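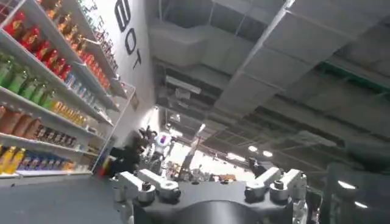
*White shelving unit under a high ceiling.*

# Kindard Battlefield Tour Audio Set

The Kindard set is a handheld audio guide for visitors walking First World War sites in northern France and Belgium. It was written for school groups and for families tracing a relative's service, and it works without a phone signal.

Josée Zacharias wrote the script from unit war diaries and letters home. Laurier Fehr reads the English track and Ginette MacLeod the French.

## What's in the case

- 2 players with neck straps
- 2 pairs of over-ear headphones
- Charging cable and wall plug (European adapter sold separately)
- Folding colour map with numbered stops
- Printed transcript, both languages

## Details

| | |
|---|---|
| Stops | 28 |
| Languages | English, French |
| Walking routes | 5 |
| Deposit | $70, refunded on return |

Routes can be done in any order. The longest crosses farmland and is muddy in spring, so bring boots. Please stay on the marked paths — unexploded shells still come up in the fields.

## Hire and pickup

Sets are hired by the week from the Thibodeau counter. Bookings for June fill early. To reserve for a school, write to Ekaette Ogundipe with your travel dates and group size.

Replacement headphones and spare maps can be ordered separately. The older Avus players don't take the current tracks.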